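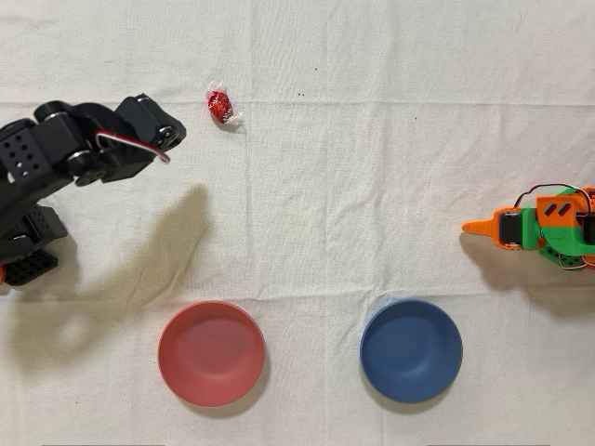

How do you get creases out of a cotton tablecloth without an ironing board?

Damp the cloth, lay it over a padded table and press it with a hot, dry iron from the middle outwards. A large cloth is easier to do this way than on a board, where one half creases again while you work on the other.

What you need

A sturdy table, ideally as wide as the cloth
Two old blankets or thick bath towels
A plain cotton sheet with no print on it
An iron
A spray bottle of water

Check the label first

Most cotton and linen cloths will take a high setting. Polyester blends need a medium one, and anything with a wipe-clean coating shouldn't be ironed at all. If the label has gone, start on the lowest heat and try a corner of the hem. Turn the dial up one step at a time and stop as soon as the creases start to lift.

Look for stains while you are at it. Heat sets tea, wine and gravy, and a mark that would have come out in the wash may be there for good once it has been pressed. Candle wax is different and has its own page.

Pad the table

Spread the blankets flat and smooth the sheet on top. Tuck the edges under or hold them with bulldog clips. Don't do this on a polished or veneered table, as steam can get through two layers of blanket and leave a white bloom. Zoi Makris wrote in to say she uses the floor instead, with a folded duvet under the sheet, which works well on carpet if your knees are up to it.

Damp the cloth

The best time to iron is when the cloth comes off the line slightly damp. If it has dried fully, spray it evenly, roll it up like a towel and leave it in a plastic bag for 30 minutes. The water spreads through the fibres and you won't get wet patches next to bone-dry ones. Linen can be left for an hour. Don't leave either overnight in warm weather or it may start to smell.

Press it

1. Lay the cloth wrong side up, with the middle of it on the padding and the rest hanging down or resting on a clean chair.
2. Start in the centre and work towards the edge. Use long strokes along the weave. Going diagonally pulls the cloth out of shape.
3. For a deep fold line, spray again, set the iron on it for a few seconds, lift, and repeat.
4. Move the cloth along and do the next section.
5. Finish with the hems. Pull each corner square with your free hand before you press it.

Embroidery goes face down on a dry towel so the stitches don't flatten.

Let it cool

Leave the cloth spread out until it feels cool and dry all over. Folding it warm puts new creases straight back in. If it is going on the dining table that evening, put it on now and leave it.

Storing it

Rolling beats folding. Save the cardboard tube from wrapping paper, cover it with tissue and roll the cloth round it right side out. If you only have drawer space, fold it in thirds lengthways and then loosely in half, and change where the folds fall each time.

Page by Ermelinda Garcia. Last checked in March.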